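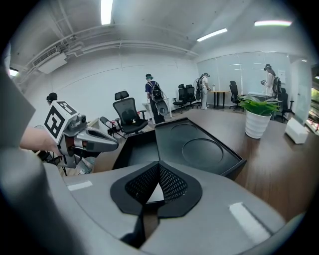

Station 2, black tray in position. Second hand-held gripper with marker cube at left.

Notebook, Cuvow station, February
Subject: care and setup of the hand-held gripper pair (Grondell bodies, Zondum mounts)

14:10. Both grippers were taken through the monthly check. The V pads were brushed out with a dry nylon brush, working from the crease toward the rim. Solvent is not to be used on the pads. The left pad had lifted at one corner of the rim and was re-bonded. The clamp was left on for 50 minutes.

Jaw travel was then cycled 300 times on each unit. The left unit ran freely. The right unit began to stick near full close at cycle 19 and was opened. Lint was found in the slide. It was cleaned, given one drop of light oil and closed again, and the count was restarted from zero. It completed the full run without sticking.

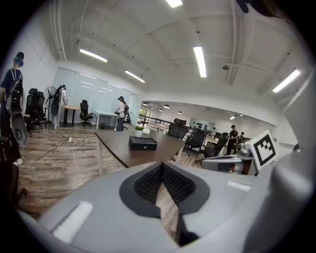

Marker on the second gripper, tilted, at right. Black latched box on the table.

15:30. Marker cubes. The screws on both mounts were tightened to the Zondum card setting. Faces were wiped with a damp lint-free cloth. Any face with a raised corner or a scratch across the black pattern is to be replaced before recording, and the cube re-registered in Caruso. The offset file must carry the same serial as the body. An old file was still loaded for the right unit and has been removed.

Cables on the floor remain a concern. Colleagues are asked to route them away from the walking path before the next session. Open item.

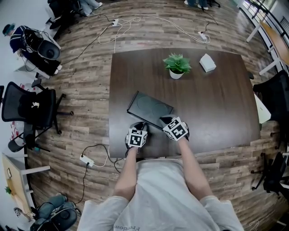
Glove set at the same station. Marker cube on the back of each hand, tray turned at an angle.

16:45. The glove cubes follow the same procedure as the gripper cubes, with one addition: the strap is to be pulled snug with the hand flat on the table, then checked again with the fist closed. A cube that rocks on the back of the hand will give a poor wrist track in Caruso even when every face is detected.

Parts: one rim adhesive tube opened, pad spares in drawer 19. Order two slide covers from Grondell.

Carried forward: right slide to be inspected again at the next check; cable routing; printed copy of the Zondum card for the station folder.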